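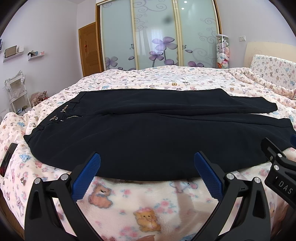

Sajib Patwary, commenting on an earlier version of this section, objected that folding success on a bed says more about the bed than about the policy: a soft surface gives way under the fingers, so an error in approach height which would stall the gripper on a table costs nothing. We accept the point in part, and report the two surfaces separately in what follows.

4.2 Effect of the support surface

The Plesness set holds 300 demonstrations of garment folding recorded in homes with hand-held grippers. For this comparison we kept the garments fixed and changed only what lay beneath them. The hard condition used a bare table top. The soft condition used a made bed with a fleece blanket, as in Figure 3. Each policy was trained on both conditions together and tested on 12 garments that did not appear in training.

Two differences stand out. On the table, most failures came at the first grasp, when the pads slid over the cloth without lifting its edge. On the bed the first grasp was seldom missed, but the fingers often took hold of the blanket together with the garment. We count such a grasp as a failure even where the final fold met the shape criterion. 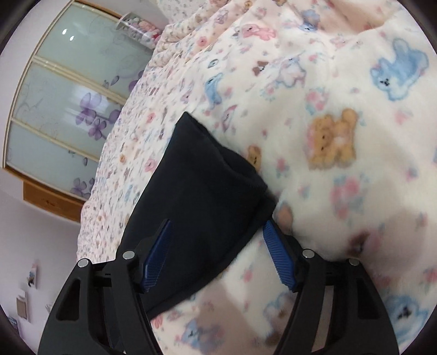

Figure 3. Hand-held gripper and dark fabric item on a printed fleece blanket.

The double grasp was more frequent with small items than with trousers. A small item leaves less cloth between the pads and the support, and the closing path then passes through the pile of the blanket. Raising the closing height by 8 mm removed most double grasps but brought back missed grasps on thin cloth. We therefore left the height to the policy and added a short lift after closing, during which the grasp is judged again and released if the support moves with it.

With the lift step, some 40 further trials were run on the bed using the Rundberg controller. Double grasps became rare, at the cost of a longer cycle. The Thambiah baseline, which has no such check, showed no change between the first and second rounds of testing. Results by garment class are given in Table 2.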